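An Afternoon at the Rurnitz Open Day

The bus from the station lets you off at the wrong end of the industrial park, which is how I came to see 20 minutes of loading docks before I saw a robot. The Rurnitz people had put up one sign. It pointed at a hedge.

Past the hedge was Trinidad Dimaculangan with a box of visitor badges, mine reading "Ra," the name of the demo hall and, for the rest of the afternoon, apparently me.

The Cooking Bench

I had expected something with sparks. The busiest bench in Ra was the one devoted to lunch. Abelardo Quiroga runs it, and his job is to steer an arm by remote control through kitchen chores so that a program can later study what he did. He has gone through the hot pot routine 338 times. I asked if he was sick of it and he said he dreams about the handles.

The screen beside him carried the view from the robot's wrist, which takes getting used to. You look out over the gripper's shoulders, so to speak, and everything you might want to grab looms in from one side. Visitors kept leaning to the right to see more of the pot. I did it too.

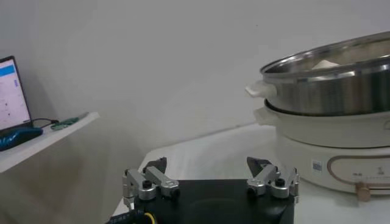

Taking the Controls

Each of us got 2 tries with the hand controller. The task was to close the fingertips on a handle, hold on, and let go again without shoving the cooker. My first attempt closed very firmly on air. On my second I nudged the pot and Abelardo said "good, good" in the voice my driving instructor used to use.

A girl of maybe nine went after me and did it cleanly. They saved hers. I didn't ask about mine.

Leading by the Hand

At the next bench Vilgot Rønning skips the controller. He takes hold of the arm and walks it through the motion, like teaching a reluctant uncle to waltz. It feels lighter than you'd think, and stiffer at the elbow. He wants 4 good passes before he'll let it try alone. While I was there it tried alone and wiped a spot slightly to the left of the spill.

Coffee was in the hallway. The machine was fully automatic and out of order. The next open day is in June, and Trinidad says there will be a second sign.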